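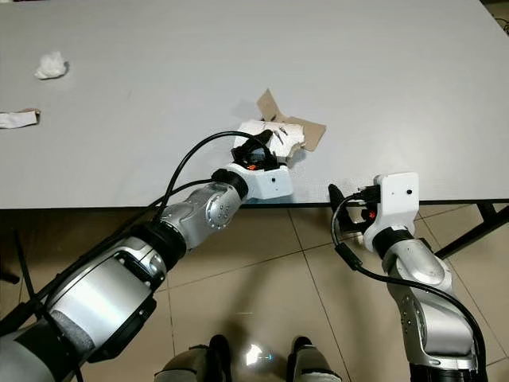 Cardboard and foam on a table.

Huseddale Drop-Off — Frequently Asked Questions

Print this page | E-mail this page

Updated June 19, 2021

Do I need a permit?
Yes if you live in town. Sticker goes on the windshield, lower left. Get one at the Handen Road office, $6, good til the end of December.

Can I put pizza boxes in with cardboard?
Clean lid, yes. Greasy bottom, no. Tear it in half.

Tissues, napkins, paper towels?
Trash. Always. Even unused ones — the fibers are too short for the mill to do anything with.

What about foam?
Not in the bins. Foam goes to the Destau trailer by the back gate, first come. Trailer full, take it home please. Peanuts have to be bagged and tied.

Do boxes have to be flat?
Yes. Tape can stay on. Packing slips too. Wet cardboard gets turned away.

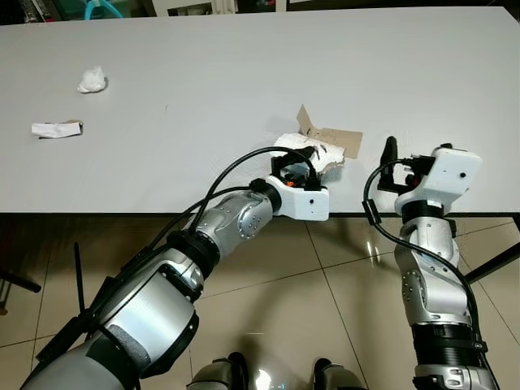 Bigger loads, anything over 400 pounds, call first. Contractors go across the scale and pay by weight, no cash. Ragab Hauling customers dont need to come here at all, your pickup covers the same list.

I was charged twice for my sticker. Who do I talk to?
Hajar Mahrous, ext. 159. Have your receipt number handy. Refunds go back on the card, allow a couple of weeks.

Can I take stuff from the swap shelf?
Sure, one armload per visit. No holding things for a freind.

Where do batteries go?
Front counter, not the bins. Tape the ends first. Car batteries — ask at the gate.

Was this page helpful? 6 comments | 12 shares
Contact: Huseddale Drop-Off, 502 Handen Road | © 2021 | Back to top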